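Home ed & maths at home > Primary > Times tables – Finon or Zomach?

22 posts

vedisb
Right, need opinions quick, trial runs out tonight. Daughter is in year 4, had the times tables check practice paper home in her bag and it was grim. 2s 5s 10s fine. 3s and 4s if you give her ages. 7s and 8s nothing at all. School uses Vumlow but only in class, we don't get a login. I've got trials of both Finon and Zomach on the go and can't pay for both. Anyone used either with a child who freezes on anything timed??

Védís Briem

trnka_s
Zomach. We had it for two years. You can turn the clock off in the parent bit, settings then "pace". My son did the 6s and 7s on it last winter, ten minutes before tea. Dull to look at but it does go back over the ones they get wrong.

pencilcase40
Neither. Sorry. Pack of cards and a kitchen table. Take the picture cards out, turn two over, times them. Free.

vedisb
@pencilcase40 tried cards. She counts up on her fingers under the table and I can't tell what she knows and what she's worked out

pencilcase40
Does it matter? Counting up is how you get there.

Sille_Bach
It does matter for the check though, they get six seconds a question. Counting up in 8s in six seconds isn't going to happen for most nine year olds. Not saying the check is a good thing. But that's what she'll be sat in front of.

pencilcase40
Then the check is the problem. I taught year 3 for a long time and the ones who were pushed to be fast at eight were the ones telling me they were rubbish at maths by ten.

Sille_Bach
I've heard that lots and I had the opposite with mine. She hated maths UNTIL she knew them, then everything else got easier, fractions esp. She wasn't using her whole brain up on 6 x 4 in the middle of a sum.

gunhild_r
Coming in as a TA. Both of you are sort of right. What I'd do before buying anything – find out exactly which facts she doesn't know. Print a blank grid. Let her fill in whatever she likes in any order, no clock. Then cross out the doubles of what she's got (if she knows 4 x 6 she's nearly got 8 x 6) and cross out the turned round ones. What's left is usually a short list, 6x7 6x8 7x8 and that lot. Much less frightening on paper for child AND parent.

vedisb
Did not think of crossing out the turned round ones. She does 3 x 8 as a different sum from 8 x 3 I'm fairly sure

gunhild_r
Loads do. Arrays. Get her to build it, then turn the tray round. Same things, same tray.

lykkegaard_g
Second the arrays. Buttons, pasta, lego, whatever's in the house. Muffin tin is good for 3 x 4, and it's got the gaps in already so they can't go wonky.

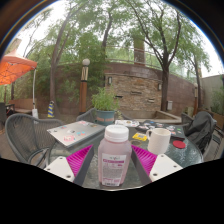 gunhild_r
Times tables stick better for a lot of mine when they're not at a desk, so the next bit is just stuff we've done outside or in the kitchen. Chalk the 7s on the paving and they hop it. Then rub out every other one. Then rub out another. Skipping rope for the 3s, works because of the rhythm. For grouping questions I like ordinary bottles from the bathroom shelf, a pink one with a white screw cap like that will do, stood on the garden table – if one bottle holds 200 ml what do 4 hold, what do 8 hold, how did you get from one to the other. Lots of kids will double it without being told, and then you say right, that's your 8s, you double your 4s. I don't write anything down until they've said it out loud a few times. Ten mins and stop, even if its going well. Especially if it's going well tbh.

vedisb
The hopping she would love. Thank you. Going to do the grid tonight

trnka_s
Still say Zomach as well as. The hopping is lovely but who's hopping in January.

pencilcase40
Hall carpet and masking tape

trnka_s
Fair

Morgan_maths_mum
Can I put a word in for Finon as everyone's skipped it. It's better on the word problems. Zomach only does bare sums, 7 x 8 = , over and over. Mine could do those all day and then you'd say "9 boxes with 7 pens in" and nothing. Finon mixes them. BUT the games in between are annoying, you get a little avatar and you have to buy it hats, and she spent longer on hats than on maths. Also it logs them out if the wifi drops and you lose the streak. Tears over the streak more than once.

vedisb
Oh the streak thing. We've had that already and it's only day five. She asked to do it in the car so she didn't lose it

Sille_Bach
That'd put me right off. Streaks are for adults

Morgan_maths_mum
You can hide it. Took me months to find. Account – child – display – untick badges. Doesn't get rid of the hats

lykkegaard_g
Bit of a different view. We paid for Finon for a year and he did 700 questions in the first month, I was over the moon. Went and looked properly and nearly all of them were 2s and 10s. It lets them choose! Of course he chose the easy ones. So whatever you get, look at WHICH questions, the total tells you nowt.

trnka_s
Zomach doesn't let them choose. Just saying

lykkegaard_g
Yes yes

vedisb
OK update, edited to save posting twice. 16 September 2024, grid done. She got miles more than I thought. After crossing off the turned round ones and the doubles what's left is 6x6, 6x7, 6x9, 7x7, 7x8, 7x9, 8x8, 8x9 and then the 11s and 12s past ten, which school says they'll be doing after half term anyway. She looked at it and said "is that it". I could have cried

gunhild_r
That's a really normal list. Pick two. Only two. Stick them on the fridge or the back of the loo door, ask at random all week. 7x8 is 56 as in 5 6 7 8, they like that one. Next week another two and keep the old ones going.

Sille_Bach
9s she can do off the 10s too, 9 x 7 is 70 take away 7. That's three off your list if she's happy taking away from a tens number. Mine wasn't for a while, she'd say 67 for some reason. Number line sorted it.

pencilcase40
Much prefer that to the finger trick for the 9s. The finger trick works but they haven't learned anything about nines.

Morgan_maths_mum
My youngest passed on the finger trick lol

pencilcase40
I'm sure, and what does he do for 9 x 12

Morgan_maths_mum
She. And she uses ten 9s and two 9s so there

lykkegaard_g
The printables on here are good for the small lists btw. Go to Primary, then multiplication, second page. There's a blank grid, a half grid (with the turned round ones already shaded out) and a sheet of 40 mixed questions you can cut in strips. Gunnlaugur as in me did the strips one, so if there's a mistake shout. There was one in April, 8 x 6 had crept in twice, fixed now I think.

trnka_s
Question 31 on the second version is 12 x 0, is that meant to be there? Mine said 12.

lykkegaard_g
Meant to be. They do get asked 0s sometimes at school and lots say 12. "No lots of twelve" usually fixes it.

gunhild_r
Zero catches out the quick ones as well. I do it with empty plates. Twelve on no plates, how many biscuits. They think I'm daft.

vedisb
Printed the half grid. So do I cancel both trials then?? genuinely can't decide. Zomach with no clock looks all right for winter evenings when I'm cooking and can't be asking questions

Sille_Bach
I'd cancel both, do a month of the fridge thing, see where you are. You can always sign up again, they'll email you offers every five mins

trnka_s
I'd keep Zomach. Monthly though not yearly. And clock off till after Christmas, then put it on the slowest one for a few goes so the real thing isn't a shock.

pencilcase40
I'd rather she never saw a clock but if she's sitting the check then yes, a few goes nearer the time, no more. And don't tell her the score.

Morgan_maths_mum
Disagree on not telling the score, mine would've gone spare not knowing. Depends on the child doesn't it

pencilcase40
It does. Fine

vedisb
Cancelled Finon. Keeping Zomach for one month. She's put 7x8 and 6x7 on the loo door herself in felt tip, straight on the door, not on paper. Will report back

gunhild_r
What sort of felt tip

vedisb
Not the washable sort

Sille_Bach
Toothpaste on a cloth gets it off painted wood sometimes, try a corner first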